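Wosel hand-held gripper pair, has anyone used the kit?

Forum: Teaching and Data Kits
Started by marlpit_lane, 12 June 2023
Replies: 9

marlpit_lane
We are looking at the Wosel kit for a small packing project. It is the two-handed version, a pair of hand-held grippers with tracking plates, stands, cables and the recording software. Fendton have quoted us for it and the price is not silly, but I can find almost nothing written by people who have had one on the bench for longer than an afternoon.

Our job is picking single sachets out of an open tray and putting them into order bags. The sachets are thin and they slide over one another. I want to know whether the jaws can pick one up without bringing its neighbour along, and whether the cables get in the way when you use both hands for a couple of hours.

Anyone?

tern_and_co
We have had a set since April. Build is good. The handles are a bit fat for smaller hands, and one of our operators wraps hers with tape. The jaws are fine on boxes, bottles and folded cloth. On anything flat they depend a lot on the angle you come in at. If you come down square you will pinch two or three together. Come in from the side and low and you mostly get one.

The cables are a nuisance for the first day and then you stop noticing them. Leave more slack than the manual says.

bodgerdave
I would not buy it for sachets. We trialled it against the Muston single gripper and the Muston was better on thin stuff because the pads are softer. Wosel pads are hard and shiny out of the box. You can buy the soft ones as an extra, two pairs for 39 pounds last time I looked, but at the price of the kit they should be in the case already.

tern_and_co
The soft pads are worth having, agreed. But the Muston is one hand only, so you can't steady the tray with one gripper and pick with the other. For a loose tray that matters.

bodgerdave
Stick the tray down.

tern_and_co
You can't always stick the tray down. Ours gets swapped every few minutes.

quayside_kit
We run the two-handed kit on small packets, so this is close to what marlpit_lane is asking about. White board on the table, dispenser in the middle, one gripper each side.

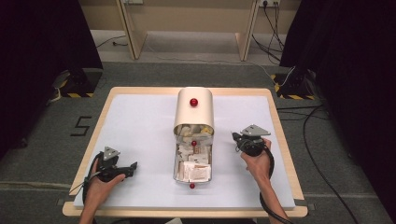
Kit Review Sheet, Issue 2, page 98

The packets sit jumbled in an open tray in front of the hood, and the operator comes in from both sides. We found that the ones at the front are much easier than the ones further back. Under the hood you are reaching in with a chunky tool and there isn't the room, so we tip the tray forward between runs and work from the front edge.

On the tracking plates: they stick up a fair way from the top of each gripper. Keep that in mind if your dispenser has an overhang. If you roll your wrist inwards on both sides at once you can knock the plates together. We did it twice in the first week and had to redo the calibration both times.

marlpit_lane
Very useful, thank you. Does the white board come with the kit or is that yours? And how are you finding the stands?

quayside_kit
The board is ours, cut to leave a bit of table showing all round so we can clamp at the edges if we want. Bare table works too. We wanted a plain background and pale packets are not ideal on it, so with hindsight I would have gone for mid grey.

Stands are heavy and they stay put. We put hazard tape round the bases after someone caught a foot. You need more floor behind the table than the drawing in the manual shows, and somewhere to run the cables. Ours go across the carpet, which I don't love. We have black curtains at the sides to cut down stray light from the corridor. Fendton will tell you that you don't need them. In our room the tracking was steadier with them.

hessle_road
I'm going to disagree on the curtains. We ran without any for a full month next to a window and the tracking dropped out no more than it did in the back room. I think people put up curtains because they saw somebody else's room with curtains.

quayside_kit
Could be the window. We have strip lights and a glass door. I can only tell you what changed when we hung them.

hessle_road
Fair enough. Glass door would do it.

For marlpit_lane, the thing to ask Fendton about is the software licence. Hardware is a one-off but the recorder is yearly after the first twelve months, and the export to other formats is in the dearer tier. We got caught by that. If you already have your own pipeline, look at the Živković export script that gets passed round on here. It reads the raw files and you can stay on the cheaper tier. No support with it, of course, and it broke on the last firmware until someone patched it.

bodgerdave
And the cables. Ask what a spare cable costs before you sign anything. The connector at the handle end is the first thing to go, and you can't fit your own.

tern_and_co
We haven't lost one yet, but they do take a lot of bending where they leave the handle. We hang ours over a hook when they are not in use and don't coil them tightly.

marlpit_lane
Right. I have asked Fendton for a price with the soft pads included, a spare cable for each side and the export tier shown as a separate line. I have also asked if we can have the set for two weeks before we commit, with our own sachets. They said yes to the loan but want the carriage paid both ways.

I'll measure the overhang on our dispenser before it arrives. It is lower than I would like from what quayside_kit says about the plates.

quayside_kit
If it is low, try taking the hood off for the trial. You can put it back once the operators have got used to the reach.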